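Notebook, bimanual cell, brush task
April, entry started 8:40

Goal for this block: finish the hand-guided set for the brush task and decide whether to keep the leader arms or go back to kinesthetic teaching. Target is 250 usable demonstrations. Count at start of session was 200.

Task as defined on the Roltstead sheet: one arm takes a brush out of the round white pen holder, passes it to the other arm, the other arm lays it down on the table, handle toward the operator. Repeat until the holder is empty. Either arm may start. An episode is one brush, one handover, one placement. Anything with a regrasp on the table after placement gets cut at the placement.

Setup changes since the last entry:

Leader arms re-zeroed. The right leader had picked up an offset in the wrist roll, enough that a straight hand gave a slightly turned gripper. Operators had been correcting for it without noticing and the correction is in the data. I have marked those episodes but not removed them yet.

Gripper trigger curve changed from linear to the softer one in the Hurkitano config. With the linear curve most of the finger travel happened in the first third of the trigger and closing on a thin handle was close to on/off. The softer curve takes a few tries to get used to.

Logging at the same rate as before. Joint positions, commanded and measured, both arms, plus wrist and overhead video. Commanded values are what the policy trains on. Measured values kept for checking lag.

Notes from the morning:

Kinesthetic teaching gives cleaner paths but the operator's hands end up in the overhead view for most of the approach. Also hard to do with two arms at the handover, where one person needs to hold both wrists and work both grippers. Tried it with two people. Timing at the pass was worse than with one person on the leaders. Dropping it for this task.

On the leaders, the slow part is the approach. Operators stop above the holder, look, correct, go down, correct again. These pauses show up as runs of near-constant joint values, and the last policy learned to sit there. Instruction from now on: plan the grasp before starting the episode, then go in without stopping. If the line is wrong, abort and restart. Aborts are cheap.

Second cause of failed grasps is the compartment walls. A finger coming down too far inside the cup touches a curved wall before it closes and pushes the holder along the table. Grasping higher on the handle avoids it. With the fluffy head there is less to choose from: if the bristles stand next to another brush, the fingers tend to take both. For those, open less before going in and come from the free side. 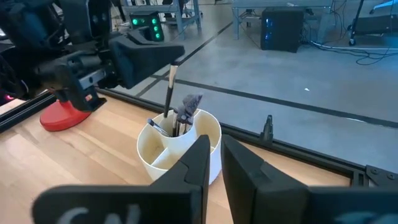 The idle arm is the other thing to settle. Up to now it has been left to the operator where to hold it during the grasp. Some park it well back, some keep it over the holder ready for the pass. Over the holder is faster but it blocks part of the overhead view and leaves little room to lift a long handle. Parked back, the handover takes longer and the path is less consistent. Settled on a ready pose to the side, gripper level, and saved it as a preset on the left pedal. Same for the mirrored case on the right pedal.

Count at 15:10: 237 kept. 29 rejected this session, nearly all for pauses or for the holder sliding. Two were rejected for a late trigger release at the pass -- the receiving arm pulled while the giving arm was still closed, and both wrists show the load in the measured currents.

Replay check on a handful of the new episodes, open loop, same start layout. Approach and lift repeat well. Placement drifts a little toward the rail. Could be lag between commanded and measured, could be the table end of the calibration. Not chased yet.

To do:
Finish to 250 with the ready pose only.
Compare training with and without the wrist-offset episodes.
Ask Numetti for the stiffer finger pads, the present ones fold on thin handles.
Send the Abou Zeid people the new trigger curve, they are still on linear.
Fix the holder position with tape for one small set, and leave it free for the rest.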